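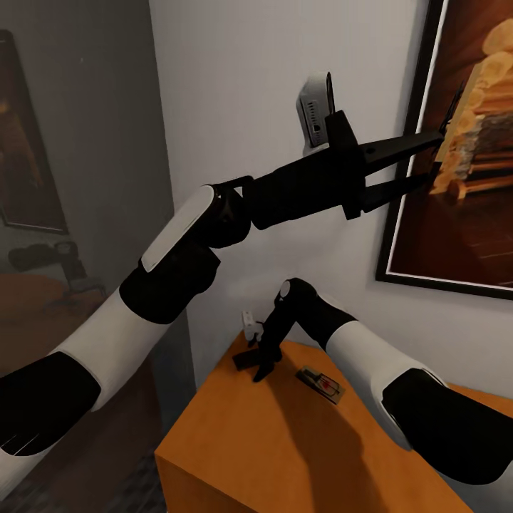 The orange cabinet, lower middle

Can I paint over orange wood without it bleeding through?

Okay so I inherited a little orange-toned wooden cabinet and I want it in the hallway, but in a soft white. I tried one coat of leftover wall paint on the back on Saturday and by bedtime it had gone a weird peachy color. Do I have to sand the whole thing down? I have 4 days off in June and would love to get it done then!

3 answers

Best answer (97 votes)
Peachy means tannins or old stain coming up through the paint. Wall paint won't stop that, no matter how many coats. Scuff it lightly, wipe it down, then put on a shellac-based primer (two thin coats, and open a window, it stinks). I did my mom's dresser this way and it's still white.

Answer 2
I used the Ekance primer on mine, the water-based one. Went okay on the sides but the knots came through a bit, so I did those again with shellac. Don't skip cleaning, mine had years of furniture polish on it.

Answer 3
why would you paint it, orange is nice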